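3.2 Surface wear and cleaning outcome

Worktops were sampled in November at 17 shared workrooms in Rordale. Each surface was swabbed before and after the standard wipe procedure, giving 967 usable pairs. Swabs were taken from a fixed grid, and corners were treated as separate sites. Readings above 83 units before cleaning were classed as high.

Wear was scored by eye on a five-point scale following Ibarra's earlier protocol. Light scratching alone had little effect on the reading after cleaning. Surfaces with both scratches and scuff marks kept more residue, and the difference held when room use was added to the model. Dark specks were recorded but not scored - raters disagreed too often on whether they were soil or damage. Light-colored surfaces also received higher wear scores than dark ones of the same age, so color was entered as a covariate.

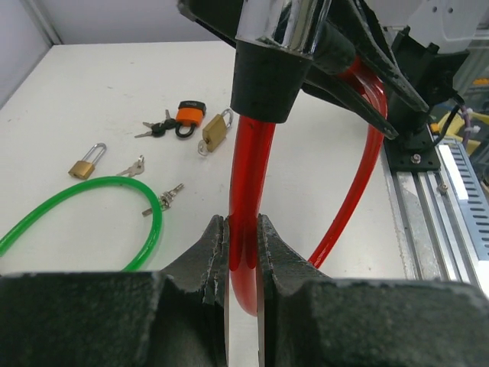 Figure 4. Off-white tabletop with faint scratches, small dark specks and scuff marks.

Agreement between raters was lowest for the middle scores. Two of the Zepeda rooms were therefore scored again by a third rater, and the median was used in all later tests. Sites near the back edge showed the same pattern as central sites, with a wider spread. The corner sites are reported separately in Section 3.3.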